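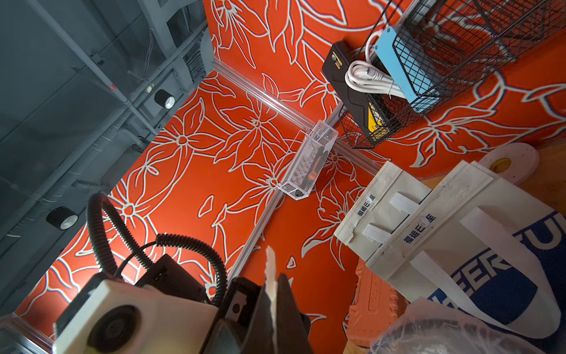
My downstairs neighbor bought a dehumidifier on Sunday because a guy at a hardware store told him his apartment had "toxic air." I have been stewing about it since. Thread.

1/ The guy used a little plastic meter. It said 60. Sixty what? My neighbor didn't ask. It was relative humidity, and it had been raining since breakfast, and the meter was sitting next to the door.

2/ I looked up the meter. It's a Hestonen, the cheap one. I have the same one. Mine reads 12 points higher on top of the fridge than it does on the bedroom floor. Same apartment, same minute.

3/ So which one is my "real" number? No idea. I'd want to see three of them side by side before I spent a dime on any of this.

4/ Then there's the Semer "air score" app, which people in my building group keep posting screenshots from. You type in your zip code and your floor and it gives you a grade. It has never been inside your home. It doesn't ask if you cook, or if your windows open.

5/ I put in my address and got a C. I put in the same address and said I lived on a different floor and got a B+. The C came with a coupon. The B+ did too, but smaller.

6/ Someone replied to me that "you can't argue with data." You can, though? Ask where it came from. That's most of the argument right there.

7/ Abdul-Rahman Boateng in the building group posted the Skukalside study everybody quotes, the one with 123 households. I read the whole thing over lunch. It's people filling out a form about whether they felt better after buying a machine. No comparison group. They'd all just paid for the machine.

8/ I'd feel better too. I felt better after I bought new socks.

9/ To be fair to Abdul-Rahman, he posted it because he thought it was weak, and then got yelled at for a day and a half.

10/ Damp is real. If you have mold on a wall or water coming in, fix the leak, call the landlord, keep calling. I'm not waving that away. My old place on Odoi had a closet you couldn't keep shoes in.

11/ What I don't buy is a number with no context, read out by the person selling the fix, for $200 plus filters. And why does a dehumidifier need a filter subscription? Still waiting on that answer.

12/ Neighbor says he's sleeping better. He also moved his bed away from the radiator that same night. Asked him which one did it and he said "the machine, obviously."

13/ Muting replies from anyone with a coupon code in their bio.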